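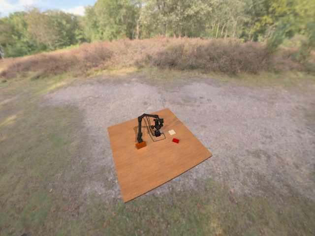 Why put a gripper comparison outdoors at all, one of the first people to download this asked me, when the arm never leaves the board and gravel does nothing to a fingertip? Fair question! The grippers don't care. The cameras care a lot, and every controller in this set gets its idea of where the blocks are from a camera, so a backdrop full of heather and leaf shadow ends up in the grasp numbers whether I like it or not. I wanted to see how much.

So, welcome to Jultudico. It's a set of simulated pick and place episodes, made to compare two grippers (Warorance and Tisum, my own names for my own models, please don't go looking for a store page) on the same black arm with the same small blocks. I started it because I kept changing the gripper and the controller in the same afternoon and then having no clue which change had helped.

What's in it

There are 1119 episodes. Each one has the joint positions, the commanded positions, the gripper opening, the poses of the loose objects straight from the simulator, and the rendered camera views. Everything is rendered. If you want real footage, you want a different dataset, and I'd love to hear about it if you find a good one.

The episodes are capped at 400 control steps. Lots of them end way before that, because I stop as soon as the object has been lifted and put down, or as soon as it leaves the board. The ones that hit the cap are mostly the arm dithering over a block it can't make up its mind about. I left those in. They're dull to watch but they're the most useful thing here if you're tuning a controller, and the slower of the two position controllers produces a lot of them.

I held back 290 episodes for testing. The split is by backdrop and light setting together, so a model that has memorized one particular patch of sunshine won't get away with it. Please don't reshuffle and then compare your numbers with mine. (I did this myself once, by accident, and spent a very happy evening thinking I'd fixed everything.)

The two grippers

Warorance is the narrow one. It gets down beside a block without bumping the neighbor, and it's the one I'd pick for anything cluttered. Its weak spot is the flat tile. The fingers come in, the tile skids, the fingers close on nothing, and the controller carries the nothing over to the target with great confidence.

Tisum has wider pads and a softer closing force. It's better on the tile and a bit worse when two objects are near each other, and it blocks more of the view on the way down. I didn't think that last part would matter much. It does! With the camera-based controllers, the last stretch before contact is done half blind, and the wider the hand, the earlier that starts.

If you only care about blocks on an open board, either one is fine and I wouldn't lose sleep over it.

Controllers

There are 4 of them: two plain position controllers (slow and fast), one that adjusts to the camera as it goes, and one learned policy trained on an older batch of my own episodes. The older batch isn't included. It had a bug where the gripper opening was logged one step late, and I'd like it to stay buried.

The label in each episode's info file tells you which controller ran. I didn't balance them perfectly across the grippers, so check the table in the stats folder before you average anything.

Cameras

The camera pose changes between episodes, and so does the direction the board faces in the view. I did that on purpose. An early version had the camera fixed in one spot and every controller looked brilliant.

Each view comes with its calibration, and the calibration is exact because the simulator just hands it over. If you're testing something meant for a real camera, add your own error. I tried small random shifts to the camera pose and the camera-following controller held up fine, while the learned one fell apart much sooner than I'd hoped.
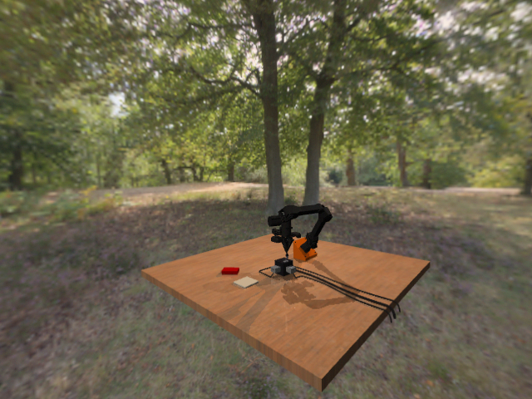 Cables were the thing I fought with the longest. My first version had none, and the arm looked tidy and the segmentation scores were lovely, and then I tried the same network on renders with cables and it started calling loops of black cord part of the gripper. So now they're in. When they run off across the wood and hang over the right edge, with the red block and the beige pad over on the other side of the base, the network does fine, as you'd expect. The trouble comes when a loop lies close under the hand. The shadow of the arm gets mislabeled too, though less often since I started varying the light more. If your method masks out the robot, look at the masks yourself before you trust them.

Known problems

The board floats in some backdrops. It's placed in front of an outdoor surround and I never made the ground height match everywhere, so you can't use the grass to work out how high the table is. Physics is unaffected.

Cables are for looks only. They don't pull on the wrist and they don't snag on objects, so don't draw any conclusions about cable drag from this.

Friction on the tile is a guess. I nudged it until the skidding looked like what I remember from my desk, and if somebody has a measured value I'll happily rerun the lot.

Distant foliage goes soft in the renders. Depth is clean on the board and not worth much past it.

Using it

Unpack it, run the check script, and open one of the short episodes in the viewer first. The folder called singhal is the replay tool, named after the machine it first ran on, and it has its own notes. It plays an episode back with the commanded and measured gripper opening drawn one over the other, and I'd say half of what I've learned about these two grippers came from staring at the gap between those lines.

Use it for whatever you like, research or fun, and mention Jultudico if you publish. Bug reports are welcome, especially with an episode number attached. The next release should be out in August and will have a third gripper with suction, assuming I can get the seal to behave on the edge of the tile. Right now it lifts the tile about half the time and flings it off the board the rest.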